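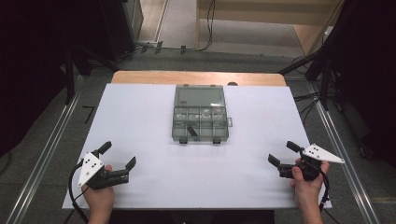 Figure 1. Two hand-held grippers and the organizer box, lid open.

Lab 4: Comparing Two Finger Sets
Instructor: Silvana Trindade

You will try the Bollus fingers and the Junitz fingers on the same small-parts task. Work in pairs. One person handles the grippers and the other keeps the log.

Procedure
1. Put the organizer box in the middle of the board with the lid open.
2. Hold one gripper in each hand, jaws open, facing the box.
3. Move one part from a front cell to a back cell. Let go and back away.
4. Repeat until you have 100 tries with each finger set. Stop any try at 60 seconds and mark it as a miss.

Keep the marker plates turned so the dots stay in view of the head camera. A try with a hidden plate does not count.

What to log
Finger set, hand used, time, result. For a miss, write down whether the part slipped, the jaw hit a cell wall, or the box moved.

Reading: Yazıcı handout, section 2. Logs are due before the November review.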